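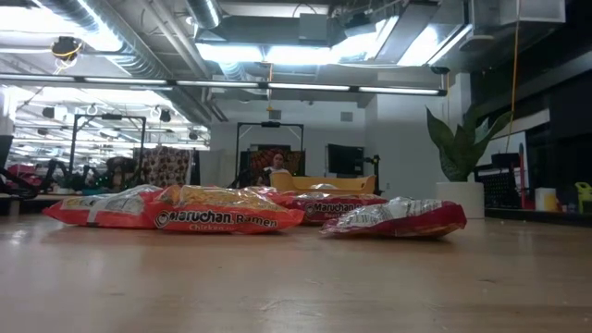
What is the best container for snacks that people share at work?

An open bin with a low front, small enough that it gets emptied before anyone has to dig.

The Snack Table, Sorted
July 29, 2019

Most workplaces that feed their people between meals started with a cardboard case on top of a filing cabinet. Someone cut the flap off, people took what they wanted, and when the case was empty another one went on top of it. At Heitmann, a parts distributor with 172 people on two floors, this went on for years. The cases came from a warehouse store, the noodles were in one and the crackers in another, and the bottom of each was full of crumbs and a few packets in a flavor no one wanted.

The company now keeps its snacks on tables, in plastic bins and shallow trays, and the cases stay in a closet. The change cost very little. It also took longer than expected to get right, mostly because of noodles.

Instant ramen is an awkward thing to store once it is out of the case. The block inside is square and stiff, but the wrapper isn't. It has a crimped seal at each end and a seam running the long way, and the film slides on other film. Stack the packets flat and the pile leans after the fourth or fifth. Stand them on edge and they stay up only as long as the row is full. When a few are gone the rest fall over, and the flavor name ends up facing the bottom of the bin.

Flavor matters more than people admit. In a mixed bin of chicken and beef, everyone turns over packets until they find the one they came for, and the noodles get broken along the way. A broken block cooks fine, but it's hard to eat with a fork and it tends to be left for last. Heitmann tried dividers cut from the old cases. They lasted until someone spilled coffee. What worked was a smaller bin, holding up to 10 packets, with one flavor in it. The wrapper colors do a good part of the job, though several flavors come in some version of red and orange and the words are still needed.

The bins themselves are the scooped kind made for screws and fittings. Bolteck sells them in a catalog aimed at garages and small shops, and they come in yellow, orange and blue. The front rim dips so a hand can go in without lifting anything. The sides are high enough that a packet standing up does not tip out. They wash in a sink. One complaint is that the ridge on the underside catches grit and will scratch a finished table if the bin is dragged. Felt pads fix that for a while.

Bags of chips and crackers are a separate problem. They are mostly air, and a deep bin full of them gets squashed by the second person who reaches in. A tray does better. The bags lie face up in one layer, or overlapping slightly, and anyone can see what there is without touching it. A tray with a short lip is enough to keep them from sliding off. Dark trays hide marks, and they make the bright bags easier to see from the doorway.
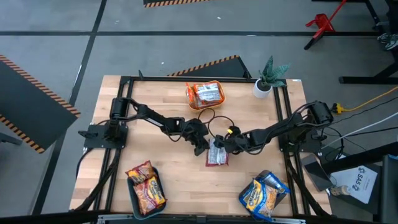 Small packets share an orange container at the back; the bagged snacks lie in dark trays at the front.

Where things go on the table turns out to be mostly a question of reach. Bins go at the back, where their height doesn't block anything, and trays go in front. The middle stays clear. This is the part that people who set up snack tables tend to resist, since clear wood looks like wasted room and the temptation is to put a napkin holder on it. But a person choosing a snack often takes out a packet, puts it down, takes out another and compares. Without a bare spot, the rejects land on top of the chips.

Onetti, a print shop that has kept a snack table for 8 years, uses the same bare spot for restocking. The new packets are laid out loose on the wood, old stock comes out of the bin beside them, and the newer ones go back in first so the older ones end up in front. Dates are checked at the same time. Instant noodles keep for months, and the date on the wrapper is a best-by date, but the oil in fried noodles does go stale and a packet that has sat through a summer near a sunny window can smell like old paint. The shop moves anything close to its date into a box by the exit marked "take home."

Restocking there happens on Monday morning, before the presses start, and takes one person less time than making coffee.

A few smaller things came up more than once at the places that do this well. Keep a pair of scissors on a string, because some crimped seals will not tear. Put the trash can at the end of the table people leave from. Keep the noodles near the kettle but out of its steam. If there is a microwave, keep bowls there too, or people will try to make ramen in a mug, with the block sticking out of the top.

And there is usually a plant. Nomier, which rents out office furniture, will include one with a break room table on request — long pointed leaves, white pot — and its customers mostly say yes. A plant at the corner keeps the end of the table from filling up with mail. It wants a saucer or a pot with no hole, as water running under a bin leaves a ring on light wood that won't come out without sanding.

Tabletops in general take some wear from all this. Light wood is popular and shows a scuff less than black laminate does, but it picks up pale scratches from bins and dark marks from anything wet. Heitmann had its tables refinished once with a hard matte coat and was told to expect 3 years from it. A damp cloth is enough between times. Seasoning powder from a split packet should be brushed off dry first. Wiped up wet, it turns to an orange paste and gets into the grain.

Heitmann plans to add a second table upstairs in September. The bins for it have already arrived and are in the closet, under the cases.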